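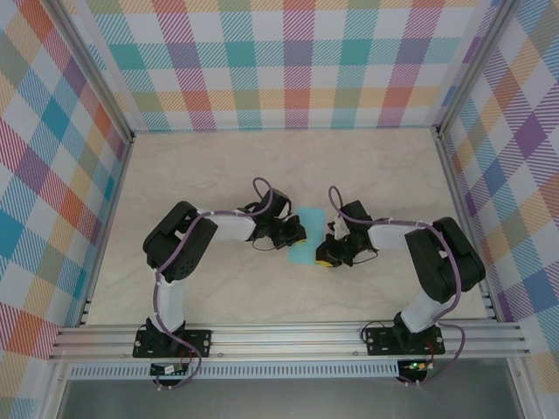 Progress report, Cokileo folding bench
To: Till Brinkmann, Belay small grants
24 November 2018

Hi Till,

Good news first: both arms are bolted to the front rail and moving! Américo Marinho let me have the corner of the Flidholm shop until March, so I finally got to build the bench properly (square, level, rail across the front) and stop clearing it away every evening.

Since my last note I've done 17 evenings on it and spent $223 of the grant, mostly on aluminum, plus a second control board after I fried the first one. My fault – I swapped two red wires at 11 at night. The yellow fingertips grip cloth a lot better than bare black plastic did.

Folding is slow going. On my last test night I ran 8 tries at a simple half fold and got 4 I'd show my mother. The right arm tends to drag its corner, and I think that's my calibration.

Next up is tidying the purple cables, which loop up higher than I'd like over the grippers, and then thicker cloth from Kimadar. I don't need more money yet, but could I move the leftover travel line into spare motors?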